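Subject: Re: [household] Bottle brushes, and the kit list for August
From: Sânziana Hodoroagă
To: household list

Petrică wrote:

> Before I put in the order for the cleaning cupboard, can people tell me
> what they want replaced? I have sponges, dish soap and the long-handled
> scrubber on the list already. The bottle brushes I am less sure of. We
> went through 11 of them last year, mostly the nylon kind with the
> twisted wire stem, and they all ended up the same way, bent at the neck
> with the bristles flat on one side. Two scratched the inside of the
> clear bottles. Somebody said at the Saturday session that the soft
> looped ones are better but I don't remember who, and I didn't write
> down where they came from.
>
> Also, the toy washing. The blocks and stacking pieces at Rurnbridge
> need doing more often than they are being done. If we are buying
> brushes anyway, is there one that will do both jobs?
>
> I would like to order by the end of the week.
>
> Petrică Voicu

Petrică,

It was me who mentioned the soft ones. I have had a couple in use at Plorcombe since spring and can answer most of this.

The nylon brushes are fine for narrow-necked bottles with dried milk in the bottom. They are not much good for anything else we own. The wire comes through at the tip after a few weeks and that is what scratched the clear ones. I would keep two of them for the bad cases and stop buying the rest.

The soft kind has a head made of loops, like the mitts people use for washing cars, on a straight handle. Ours are from Lullton, the plain model with no hook. They were in the same part of the catalog as the drying racks. The loops bend to the shape of the bottle, so you get the shoulder as well as the sides, and you don't have to push hard. They hold a lot of water, so shake them out over the sink before you put them away or you will have a puddle on the shelf.

I have not had one shed yet. The head on the older one has gone a bit limp and I expect it will last until winter.

On color, get them in something bright if they have it. At Plorcombe the gray sponge and the gray cloth were always getting mixed up with the floor things. A turquoise brush is easy to spot, and I have told everyone that turquoise does not go near the floor bucket or the toilet.
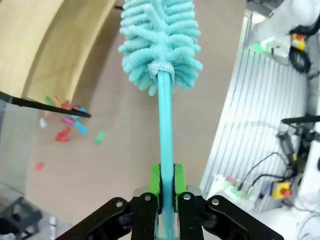 What I would put on the order

1. Soft looped brushes. Four for Plorcombe, four for Rurnbridge, and a few spares in the cupboard. If they come in boxes of 20, get one box and we will share it with Amin, who asked me for some last month. Check the handle length before you order. The short ones do not reach the bottom of the tall bottles without your knuckles going in as well, and with the wide-necked ones people then use their whole hand and get soap up the sleeve.

2. Nylon brushes. Two, as above. Label them.

3. Small brushes for lids and straws. We have 18 of the straw brushes in the drawer at Rurnbridge, still in the packet, so none needed. Please don't let anyone order more. They were bought when we had the cups with the built-in straws and we gave those cups away.

4. A basin for the toys. The one at Rurnbridge is cracked along the rim. Any plain dishpan will do as long as it fits in the sink.

5. A second mesh bag for drying small pieces. The first one is good but it only holds about half of the blocks.

Now the toy washing. A soft brush will do blocks and stacking pieces well enough, but I would not use the same brush for toys and bottles. Buy the toy one in a different color and hang it by the basin. For flat-sided blocks a cloth is quicker. The brush is for cups, rings and anything with a hole through it.

What we do at Plorcombe is this. The loose pieces come up off the floor at the end of the morning and go straight in the basin, whether or not they look dirty. Warm water, a small squirt of dish soap, five minutes. Then a quick wipe, rinse, and into the mesh bag over the tub. Foam pieces get squeezed flat by hand first, and they need to be spread out on a towel overnight. If they go back in the box damp they smell by the next day, and the box has to be washed too. Wooden toys don't go in the basin at all. They get a wrung-out cloth and then a dry one.

It takes one person less than half an hour. The slow part is finding everything. Our set of blocks is supposed to be 63 pieces and I have not seen it complete since we got it. Look under the low shelf and behind the radiator.

For the bottle brushes themselves, wash them in hot soapy water after the last bottle of the day, rinse until the water runs clear, shake, and stand them head up in a jar. Head down they never dry. Once a week I leave ours in a bowl with white vinegar and water for an hour – one part vinegar to three of water is plenty. I tried one in the top rack of the dishwasher and it came out all right, but the loops were matted and had to be pulled apart with my fingers, so I have gone back to doing it by hand.

Two things I can't answer. I don't know whether Lullton still does the long handle, and I don't know if they take returns on an opened box. You would have to call them. The phone is better than the web form, which I filled in twice without hearing back.

If the order is going to Rurnbridge, have it left at the side door. The front is locked until ten and the last delivery went back to the depot.

I can pick up Amin's share when I am over there with the towels.

Sânziana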